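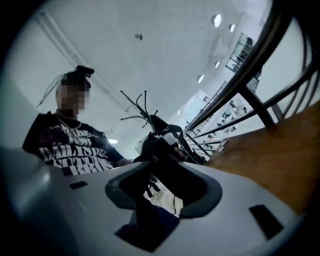
Wulbridge council will decide in January whether to put money into robot handling equipment for its shared workshop program, and the shopping list now in front of councillors deserves a harder look than it has had so far. The plan is to buy hand-held grippers first and robot arms later, on the theory that people can use the grippers to record how a job is done and the arms can learn from the recordings. It is a reasonable theory. But the work in question is fiddly stuff, like a black object with a spray of thin prongs going off in every direction, held in one hand with the light grey gripper close by, and the budget paper treats it as though it were all boxes and tins. A line in the paper says the grippers will cope with "typical household and workplace items". There is no list of what those are.

Monday, September 24, 2018
By our local business reporter

The paper went on the council website late last week. It proposes nine hand-held grippers in the first year, followed by two robot arms in the second if the first year is judged a success. The preferred supplier is Vuvuvo, which would provide the grippers, the recording software and what it calls a "learning pathway" to its own arms. A rival bid from Tonum was ranked second. A third company, Salehi, quoted for maintenance and training only.

The figure that has drawn the most attention is 97. That is the score out of 100 given to the Vuvuvo bid for "readiness", and it has been repeated in every statement on the project. The scoring sheet is attached as an appendix, and it takes some reading. Most of the marks for readiness were awarded on the basis of answers the bidders gave about themselves. There was a demonstration, but it carried no marks.

Council staff say a scored trial would have delayed the purchase and that demonstrations can be misleading in any case. Fair enough. So can questionnaires.

What the money covers

The budget sets aside a purchase price, a year of software and freight. It does not set aside anything for the hours people will spend using the grippers, and that is likely to be the biggest cost of the lot. The Vuvuvo proposal suggests 200 recordings of each task before an arm is asked to try it. A person has to stand there and do every one of those, and somebody else has to go through them afterwards and throw out the bad ones. The paper describes this labour as "absorbed within existing programs".

Anyone who has worked inside an existing program will know how much it tends to absorb.

There is also the matter of spare parts. Fingers and pads wear out, and cables get yanked. Salehi's maintenance quote lists replacement pads as a separate charge, while the Vuvuvo bid says only that consumables are available "at market rates". Since the grippers use the company's own fittings, it is hard to see who else would be in that market. Councillors may want a price in writing before they vote.

Software is the other soft spot. The licence is included for the first year and renewable after that at a rate to be agreed. If the rate can't be agreed, the paper does not say whether the workshop keeps its recordings in a form any other supplier can read. Tonum's bid did offer an open file format, and lost no marks or gained any for it, as far as the appendix shows. It would be odd to spend a year building up a library of work and then find that only one brand of arm is able to use it.

The case in favour

Supporters of the purchase make some decent points. Hand-held grippers cost far less than arms, they can be carried from room to room, and they don't need a fenced-off area or new wiring. If the whole idea falls over after a year, the council will have lost a modest sum and won't be stuck with two large machines bolted to a floor. Buying in stages is sensible, and the paper deserves credit for that much.

It is also true that small workshops in the area have trouble finding people for repetitive jobs, and that most of them could never buy this sort of gear on their own. A shared set, booked by the day, could let them find out cheaply whether a robot is any use to them. Many would probably find that it isn't, and that would be worth knowing too.

The trouble is the word "success". The second stage goes ahead if the first is successful, and the paper's only measure of success is the number of recordings made. A shelf full of recordings shows that people turned up and did what they were asked. Whether an arm can learn to pick up something thin and springy without bending it is a separate question, and under the present plan it would not be tested until the arms had been paid for.

A better order of events would be to borrow or hire one arm for a few weeks partway through the first year and try it on the hardest job going. Tonum's bid included a hire option. It was left out of the comparison table because the other bidders had no equivalent, which seems a strange reason for dropping the most useful line in the whole file.

What happens next

Written comments on the paper can be lodged through the council office until the end of the consultation period, and staff will then prepare a final recommendation. The item is expected to come back at the first full meeting in January, with delivery to follow if it passes. Vuvuvo's quoted price holds until the same month, so a deferral would mean asking for a new one.

Council staff said in an emailed reply that the readiness score "reflects a thorough and balanced process" and that running costs would be reviewed at the end of the first year. They did not answer a question about who would own the recordings. A second question, on whether the hire option could still be taken up separately, was referred to the purchasing team — no response had been received by the time this item was posted.

Get local business news in your inbox. Enter your email address to sign up for our weekly newsletter. You can unsubscribe at any time.

Copyright 2018. All rights reserved. Contact us | Back to top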